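Speaker notes: "Who Packs the Order Now?"
Morag Tosh, Kirkosel packing floor

Opening (take it slow, let people find their seats)
Good morning, everybody, and thank you for coming in so early. I packed orders by hand for years before I ever gave a talk, so bear with me if I wander a little. We have 74 people on the floor at Kirkosel, and on a busy August day we send out 600 mixed orders, shampoo next to snacks next to whatever else somebody wanted that week.

The packing cell
Leave both slides up for a good while and let folks look. Say that mixed orders are the hard ones, with every item a different shape, and that a box and a bag ask for different habits.
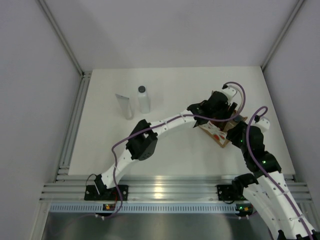
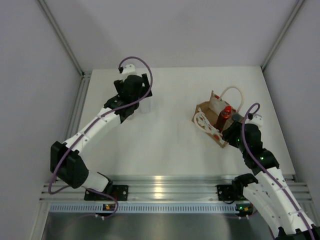 Two arms at the table each time, with a cardboard box on the first slide and a paper bag on the second.

What changed for the crew
Be fair here, good and bad. Wrists and shoulders got a rest, and I hear that more than anything else. But people missed the chatter across the old bench, they really did, and we were slow to notice. We moved the break so the whole line stops together (ask if anyone from Covitz has tried this).

Tell the training story. Each packer got 40 paid hours to learn the cell, and the ones who worried most beforehand ended up writing our list of awkward items. That list still hangs by the door, and it gets longer!

Questions
If pay comes up, answer it straight: the grade went up for cell work, and the talks on night shift are still going. Nisbet folks will likely ask about breakages, so have the sheet handy.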